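Jun 8, 2020
Hirncombe laboratory, shelf restocking study (Moneo)
Entry by Teodor Bielecka

Purpose of the session. To compare the two methods of choosing a grasp on canisters that are no longer upright. The first method, referred to in earlier entries as the fixed approach, assumes a vertical axis and closes the fingers at mid-height. The second estimates the axis of each canister from the depth data and turns the wrist to match it before the hand moves in. The May entries covered upright canisters only, and on those the two methods could not be told apart.

Setup. The black shelving unit and the steel table remain in the positions used in May. All grasps are made on the middle shelf, and the table serves as the place location. The depth sensor was calibrated before the first trial, and the wrist offset was left at the value set by Kelmendi. The joint speed limit was not changed. Policy weights are the set trained on 3,000 simulated grasps, without further tuning on real data.

The arrangement on the shelf is mixed on purpose. The orange-yellow canister at the far left is tipped over diagonally, the light blue and pink ones beside it lean, and the green one at the other end is upright. A red canister stands on the table, where it serves as the reference for height. The small green-and-white container lying on its side near it is not a target and should be treated by the planner as an obstacle.
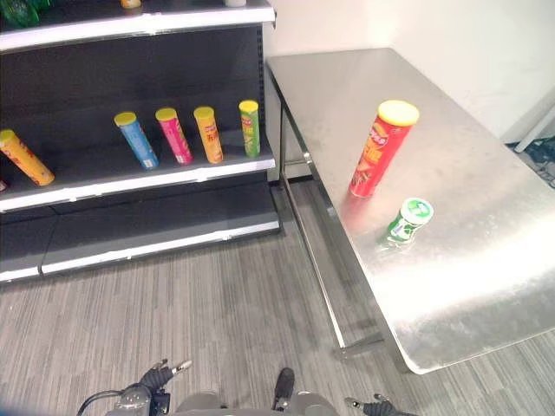 Photo: Moneo project, head camera, Hirncombe laboratory

Procedure. Each trial consists of one approach, one closure, a lift of 14 cm, and a hold. A trial is scored as a success only if the canister is still in the hand at the end of the hold. Contact with a neighboring canister is recorded separately and does not by itself count as a failure. The arrangement is reset by hand from the printed template after every trial. Left and right hands are alternated, except on the far left canister, which the right hand cannot reach without crossing the body.

Results. A total of 121 trials were completed. The fixed approach performed well on the upright canister and poorly on the tipped one, where the fingers usually met the lid first and pushed the canister toward the back panel. The axis method did better on the tipped canister and slightly better on the leaning ones. It was slower in every position, the extra time being spent almost entirely in planning. Full counts by position are in the shared results sheet and are not repeated here.

Two points require attention before these results are passed on.

First, the axis estimate is unstable when the lid and the body are segmented as separate objects. In such cases the method returned the axis of the lid alone, and the wrist turned too far. The trials affected have been flagged in the log but remain in the totals. Kelmendi is asked to review the segmentation threshold.

Second, reflections from the steel table caused a false surface to appear in the depth map during several place motions. The planner then stopped roughly 2 cm above the table and released the canister from that height. This has no bearing on the grasp score, although it would affect any later study of placement. A matte cover for the table has been requested from Fuvitz. Until it arrives, placement data from this station should not be used.

Maintenance. The left hand was slow to open near the end of the session. Finger tendons were inspected and no wear was found. The cable on that side was rerouted to give more slack at the wrist, and the hand is to be checked again before the next run.

Next session. Repeat the leaning positions with the revised threshold, same weights, same template. Filled canisters are not to be introduced until the lid problem has been settled. Logs have been copied to the project drive under the session date.

T. Bielecka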